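Samstag, Kisten, Kopfweh

Kurz, weil ich eigentlich ins Bett muss. Der Umzug nach Gronham ist durch. Also fast. Zwei Fuhren stehen noch bei Schnyder im Lager, die holen wir nächste Woche, wenn der Transporter wieder frei ist.

Wer hier länger mitliest, weiß ja: Ich hab zwölf Jahre in Rivville gewohnt, 74 Quadratmeter, Keller und ein halber Dachboden. Jetzt 40. Ohne Keller. Das ging lange als Idee gut und seit August geht es halt als Wirklichkeit, mit Mietvertrag und allem.

Aussortieren also. Angefangen hab ich mit den Büchern, das war ein Fehler. Bücher immer zuletzt! Man setzt sich hin, blättert, und plötzlich ist es halb elf und man hat genau einen alten Reiseführer weggelegt. Den hab ich später wieder aus der Kiste geholt. Naja.

Besser lief es mit der Küche. Zwei Raspeln, drei Siebe, ein Fonduetopf, den ich seit der Hochzeit meiner Schwester nicht mehr angefasst hab. Alles weg. Die Nachbarin unter mir hat die Siebe genommen, der Fonduetopf ging ins Sozialkaufhaus. Beim Waffeleisen bin ich schwach geworden. Es bleibt. Keine Diskussion.

Dann die Papiere. 16 Ordner, davon die Hälfte Nebenkostenabrechnungen aus einer Wohnung, die es so gar nicht mehr gibt. Ich hab einen ganzen Abend geschreddert, bis das Gerät heiß wurde und einfach aufgehört hat. Am nächsten Morgen weiter. Übrig sind drei Ordner und eine Mappe mit Zeugnissen, mehr will ich nie wieder haben.

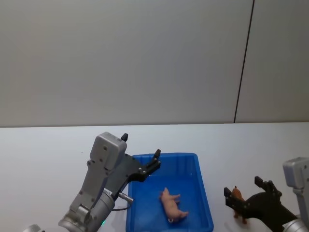
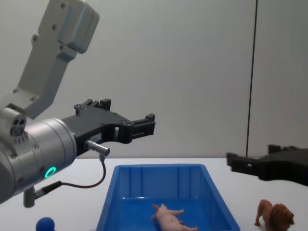 Erstes Bild: flache blaue Schale auf weißem Tisch.

Was mir wirklich geholfen hat, war ein Tipp von Miyuki Ueda aus meinem alten Chor: pro Abend nur eine Schublade. Eine. Danach Licht aus und was anderes machen. Ich fand das erst albern, bei so vielen Schubladen, aber nach drei Wochen war der Flur leer und ich hatte nicht einmal geheult. Der Kleiderschrank zählt übrigens nicht als Schublade, das hab ich versucht.

Verkauft hab ich auch was. Das Sofa, den großen Esstisch, die Stehlampe mit dem schiefen Schirm. Für den Tisch kamen drei Leute, zwei wollten handeln, der dritte hat ihn einfach mitgenommen und bar bezahlt. Der Umzug selbst hat mich knapp unter 2000 gekostet, mit Halteverbot und Trinkgeld. Schmerzhaft, aber mein Rücken sagt danke.

Am Samstag dann alles rüber. Regen natürlich. Treppenhaus in Gronham ist eng, das Bett musste zerlegt werden und jetzt fehlt eine Schraube, ich schlaf also gerade auf der Matratze am Boden. Geht. Von da sieht man morgens übrigens die Bahnlinie nach Gromstead, und die erste fährt um zehn nach fünf. Weiß ich jetzt auch.

Was noch fehlt: Vorhänge, ein Regal fürs Bad, irgendwas für die Schuhe. Internet kommt angeblich nächste Woche, bis dahin schreib ich übers Handy, deswegen die Tippfehler, sorry. Und falls jemand von euch einen schmalen Kleiderschrank abzugeben hat, maximal 80 breit, meldet euch bitte in den Komentaren. Farbe egal, hauptsache er passt durchs Treppenhaus.

So, Zähne putzen. Die Zahnbürste ist in irgendeiner Kiste.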